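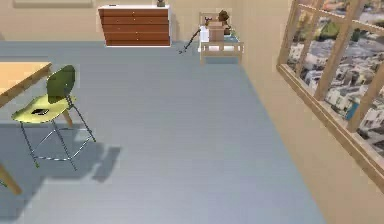

When should the budget for a domestic service robot be fixed?
After the room survey and before the supplier is asked for a firm quotation, so that the reach, floor and power requirements are known before any sum is committed.

Guides > Planning and Purchasing > Section 4
Search this guide Enter keyword Go

4. Planning the purchase of a Ferum arm unit

This section is intended for housing providers, care organisations and training centres preparing to buy one or more Ferum units. It should be read by the person who holds the budget and by the person who will be responsible for the rooms.

4.1 Before requesting a quotation

1. Draw up a floor plan of each room. Mark the furniture that will stay in place, including beds, chests of drawers, tables and chairs.
2. List the tasks the unit is expected to carry out and the height at which each will be done. Picking up an item from a chair seat and opening a low drawer place different demands on the arm, and may call for different grippers.
3. Build the room in the Clollov planning software and run each task there. A simulated room costs little to alter — a delivered unit does not.
4. Record every task that fails, together with the position of the base at the time.
5. Send the plan, the task list and the record to the supplier.

Note: Large windows should be entered in the plan with the direction they face. Strong daylight may affect the cameras, and the cost of blinds should be included where needed.

4.2 Preparing the budget

1. Enter the purchase price of the unit and its gripper on separate lines.
2. Allow 2000 for site preparation in each room. Amounts in this guide are in euros and exclude tax.
3. Add the yearly software licence, charged at 197 per unit.
4. Add staff training. Each course lasts 34 hours, and at least 2 members of staff should attend from each site.
5. Enter spare parts and servicing for the full period of intended use.

Caution: Do not move money from the training line to pay for additional grippers. Units may not be put into service at a site without trained staff.

4.3 Approval and ordering

The completed budget should be sent to Orestis Triantafyllou at the Rocha planning office, who will check it against the room survey. Orders received by the end of August are placed in the autumn delivery round. Later orders are held for the following round — they cannot be brought forward.

Note: If furniture is moved after approval, repeat steps 3 to 5 of 4.1. A quotation based on an earlier plan is no longer valid.

Continue to Section 5, Receiving and unpacking the unit.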